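Drevotia, the coffee and drinks supplier in Zistville, has opened a self-serve tasting counter at its showroom on Lornska Street. The counter takes the place of the old sample shelf and is open to anyone who walks in, with no appointment and no purchase needed.

The setup is plain: a white table with two tall machines on it, each on a chrome stand. Guests bring a cup to the spout, fill it and carry it to the seats by the window. Short ribbed glasses are used for the cold drinks — the company says they will be sold in the shop as well, starting in December.
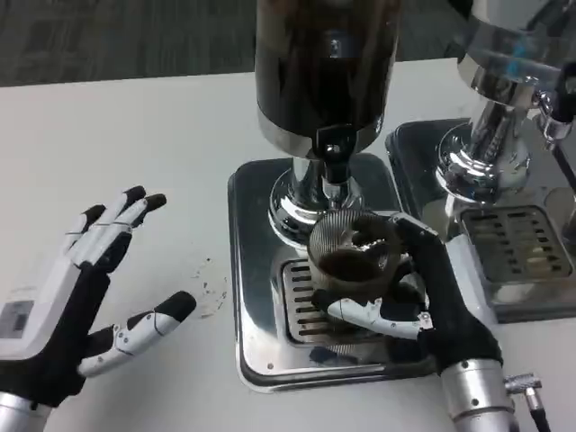
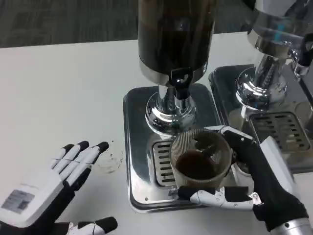
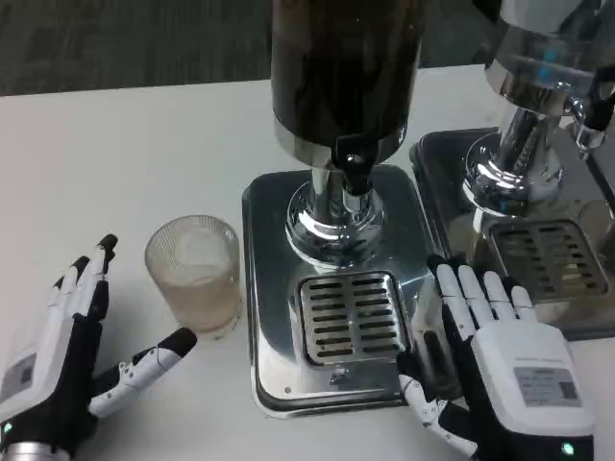
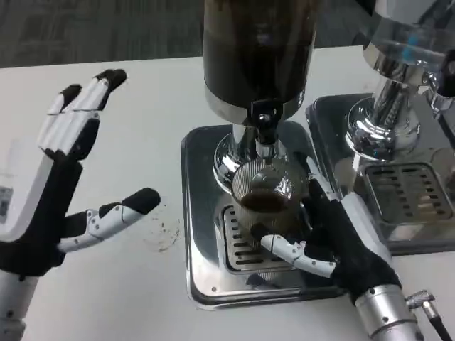
The tall machine with the dark cylinder, on its square tray with a slotted grate.

Can visitors bring their own cups?
Any clean cup is fine as long as it fits between the spout and the grate. Travel mugs with a tall body usually do not fit, and the staff will lend a glass to anyone who has one.

The showroom covers 2287 square feet, and the counter is in the front part, next to the door. Drevotia has sold equipment to cafes and offices in the area for years, but walk-in customers could look at the machines without trying them. The company said 652 people signed up for its tasting list before the opening.

Two house coffees will be offered at a time, and the selection will change every 3 weeks. The first pair includes Zapata, a dark roast the company also sells by the bag. Tasting is free, with a limit of two cups per visit. Larger groups are asked to call ahead — the seating area is small, and it fills up in the late afternoon.

The counter closes half an hour before the showroom does so the trays and grates can be washed.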